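**Kotura Hardwax Table Finish, satin, quart can**
Item 1513 - page last revised 2018-04-25

I sell this and I use it, so read the following with that in mind. I was not in a hurry to stock another hardwax oil. Every one of them arrives with a leaflet promising one coat, no streaks, food safe in a day and a surface your grandchildren will eat off of. The Kotura leaflet says most of that too. Ignore the leaflet. Here is what the can does on a tabletop.

**What it is**

Oil and wax in a solvent, thin enough to brush but better wiped. It goes into the wood and leaves a little on top. It does not build a film like varnish does, and anyone who tells you it protects "like varnish" has either never spilled nail polish remover or is hoping you haven't.

Satin is the only sheen I carry. The matte version looked chalky on two of my three test boards and I sent the case back.

**Coverage**

The label gives a figure for one coat on sanded hardwood. I got noticeably less on open-grained boards, which drank the first coat and asked for more. If you're doing a dining table, top and underside, buy two cans. An unopened can comes back for a full refund within the month, so you lose nothing but the drive.

Yes, do the underside. A top sealed on one side only can cup on you when the heat comes on in the fall, and then I get the phone call about my bad oil.

**Color**

"Clear" is a generous word. It warms everything up. Pale woods go toward honey and keep going for a while after you think they've stopped. If you want a light top to stay light, you want the Miranda white-tinted oil (item 2756), and even that is slower to yellow, not immune.

Streaky grain gets streakier. Some customers love this. Nam-gil Shin, who finished a bench with it last year, told me it looked like somebody had turned up the contrast, and he didn't mean it kindly. Try it on an offcut or the inside of an apron. Not a corner of the top.

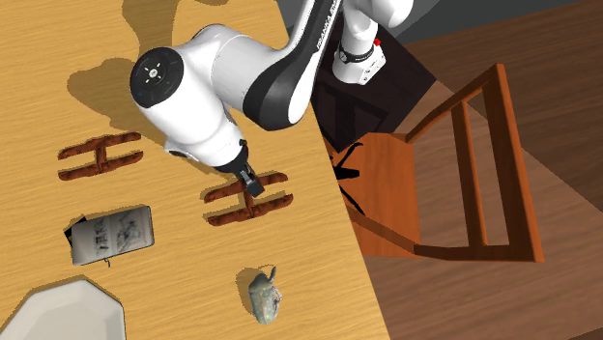 *Light orange top with fine, streaky grain, next to a brown plank floor.*

People also ask whether the same can will do the floor. It will go on a floor. I wouldn't. The floor version has more wax and some grit for slip, and it costs less by the gallon. Matching a table to a floor is a fool's errand anyway - the two get different light and different abuse, and in a couple of years they won't match no matter what you put on them.

**How to put it on**

1. Sand to 150. Going finer makes the wood feel lovely and take less oil.
2. Vacuum, then wipe with a barely damp cloth. Let it dry.
3. Stir the can. Don't shake it.
4. Wipe on a thin coat with the grain. Thinner than that.
5. After 20 minutes, buff off everything that's still sitting on top. If it feels sticky tomorrow, you skipped this step.
6. Second coat the next day. A third only on end grain.

Lay used rags flat outdoors to dry, or drop them in a bucket of water. Oily rags in a pile can catch fire by themselves. This is the one warning on the leaflet I'd print bigger.

**Water, heat, wine**

Water beads for the first few months, then it doesn't, and you wipe on a little more oil. Hot mugs left a faint ring on my own table. It buffed out. A hot pan did not buff out. Red wine was fine at ten minutes and a pink shadow by morning.

Yu-na Kang runs it on the counter at Sanham and re-oils every April. She likes it more than I do. She also owns more coasters than I do.

**Compared with the other can on the shelf**

The Nindia oil (item 419) costs less and smells worse. Side by side after a winter I couldn't tell the two boards apart until I turned them over and read the pencil. Kotura dries faster, and that's what the extra money buys. If you can leave the table alone for a week, save it.

**Goes with**

- White buffing pads, pack (item 106)
- Lint-free cloths, which are just old T-shirts, so use those

**Shipping**

Ground only. No air, no exceptions, it's flammable. Cans dented at the rim get replaced - send me a picture before you open it.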